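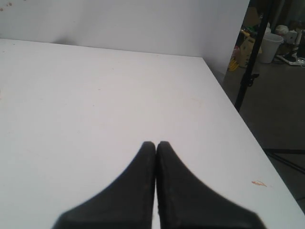 Wrist camera: should I delete the episodes where the gripper never holds anything?

I am teaching an arm to pick up a cloth and fold it once, and I control it from a second, smaller arm which I move with my hand. I have recorded 1000 episodes in our workshop in Dallercombe. When I went through them, I found 36 where I pressed record too early, so for the first seconds the fingers stay closed over the white table and nothing is between them. The camera at the wrist sees mostly table there, and also past the right side of the white panel into the room, where there is a white bucket and a power strip on the floor. I have two worries. First, will the policy learn to wait with closed fingers and do nothing? Second, will it learn something from the bucket, which is not always in the same place? I would like to keep as many episodes as possible, because it took me most of October to make them. If I remove all the bad ones I have 964, and four more that I am not sure about are counted inside the good ones. The training is a plain imitation method, with one wrist view and one fixed view from the front. Thank you in advance for any advice.

Posted by slowleader_parry

Do not delete them, trim them. We had the same thing in Plemside with a task of putting lids on jars. The waiting at the beginning is a real problem with imitation methods, since the picture does not change and the action does not change, so the model learns that after "stay" comes "stay" again. On our arm the result was that it stood above the table for a whole minute, and then it started when somebody walked past.

What I do is simple. I look at the joint positions of the leading arm and find the first moment where any joint moves more than a small limit. Then I keep 12 frames before this moment and throw away the rest of the start. Please cut the same frames from both cameras and from the actions, otherwise they are shifted against each other and you will search for this mistake for a long time. I did.

Be careful with pauses in the middle. If you stop before you close on the cloth because you are looking for the edge, this pause may be useful, and I would not cut it automatically. Watch some of them and decide — it is boring work but it goes faster than you think. The same for the end: leave a short piece after the fingers open, so the arm learns that it is finished.

About the closed fingers: it is fine if every episode starts like this, but then you must also start the arm like this when you test. In my first set half of the episodes started open and half closed, and the arm opened and closed many times before it went down. Choose one and write it on a paper next to the table.

Posted by Vakthorpe_bench

The background is your bigger problem, I think. Make the panel longer or put a second one on that side. Cheap foam board is enough.

Posted by dry_hinge

I agree only partly with the answer before me. If you will use the arm always in the same corner, a second panel is good and you can do it this afternoon. But it helps only for new recordings, and then your old ones and your new ones look different on the right side. If you close the side now, you should record enough new episodes with it, and also test with it in place.

For the old ones I would do the opposite and be glad that the bucket moves. When a thing in the background is in many positions and has no connection with what the hand does, the model has less reason to use it. The danger is when it is connected. For example, if all the episodes with the blue cloth were made in one evening and the bucket was in one place that evening, then it is a sign for "blue cloth". Sort your episodes by session and look at the first frame of each one. You see it quickly.

You can also crop the wrist view a little from the right before training, but check first that the cloth never goes into the part you remove. When the wrist turns, the cloth can come to the side of the picture, and with us it did in the second half of the fold. We cropped less after that.

One more thing. Your fixed front camera probably sees your own arm or sleeve when you move the leading arm. Please check this before you worry about the bucket.

Posted by mittens_and_motors

Thank you all. I have trimmed the 36 in the way described, with 12 frames kept, and they look normal now. The fixed camera does see my elbow in one session, so 32 episodes from that day are out and I train with 968. I will leave the side open for the moment. I am still not sure about the crop.

Posted by slowleader_parry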